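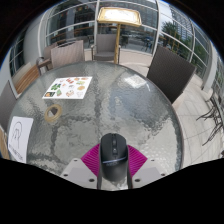

Com que frequência se deve lavar uma mesa de vidro que fica no terraço?

Uma vez por semana na época de uso, e uma vez por mês no inverno, se a mesa fica coberta.

O vidro liso é fácil. O vidro com relevo pede mais paciência, porque o pó fica nas partes baixas do desenho e o pano passa por cima sem o tirar. Eu faço assim, normalmente na segunda-feira de manhã, antes de o sol chegar à mesa.

Material

Um balde com 2 litros de água morna
Uma colher de sopa de detergente neutro (uso o Cirnetti, mas serve outro)
Uma escova de cerdas macias
Dois panos de microfibra

Passos

1. Retire tudo da mesa e sacuda as folhas e a areia com a escova seca. Não esfregue ainda: a areia risca.
2. Molhe o tampo e deixe a água com detergente atuar 8 minutos.
3. Escove em círculos pequenos, sem força.
4. Enxague com água limpa e seque logo com o primeiro pano. Com o segundo, dê o acabamento.

Para manchas de calcário, misture vinagre branco e água em partes iguais, aplique só na mancha e enxague bem. O vinagre não deve ficar em cima do metal da estrutura nem da pedra do chão.

Em maio, quando há muito pólen, repito o passo 4 também a meio da semana. Lave o tampo também por baixo, com o mesmo pano húmido, e verifique nessa altura se os parafusos dos pés estão apertados.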